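Mud Season Comes Late in Sallcombe

I bought my truck for 889 dollars from a man who couldn't look me in the eye, and I've loved it ever since. It's a short bed Gwilliam with a heater that has two settings (off and volcano), and until this June I had never once taken it off pavement on purpose.

Then I moved out near Sallcombe, where everybody and their grandmother plays in the mud. The spring rains hang on out here, and the old clay pit behind the Folano feed store turns into a bowl of chocolate pudding. My neighbors told me to bring a strap, a shovel and a change of pants. I brought the strap.

My first run lasted maybe a minute. I went in way too slow, felt the back end sink, and did exactly what you're not supposed to do, which was stand on the gas! The tires I had then were highway tires, nearly bald, and they packed up smooth as doughnuts. A kid in a side-by-side pulled me out backward while his whole family clapped. 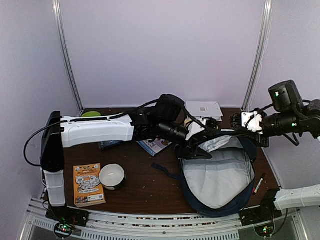 Dilwyn Landeg told me afterward that the tires were only half my problem, and that if I'd let some air out before I dropped in I would probably have made it to the far bank. He runs his at 30 pounds on the road and goes way down from there for the pit. Then he pumps them back up before the drive home, every time, even when it's pouring.

So I went shopping. A set of Wuver mud tires, 32 inches tall, came to 1,129 dollars mounted, and yes, I know what that says about the truck they're bolted to. They howl on the highway. I have to turn the radio up past Gwilliam's little red line to hear anything. But oh, the second run! I dropped two gears, kept my foot steady and just sort of swam across, with clay slapping the roof and the wipers smearing it around. Nurhan Akyol was behind me in her old wagon and honked the whole way.

I'm still finding dried mud in the door hinges, and my driveway is a disgrace. The pit should stay sloppy for a couple more weekends, and I want to try the steep side next.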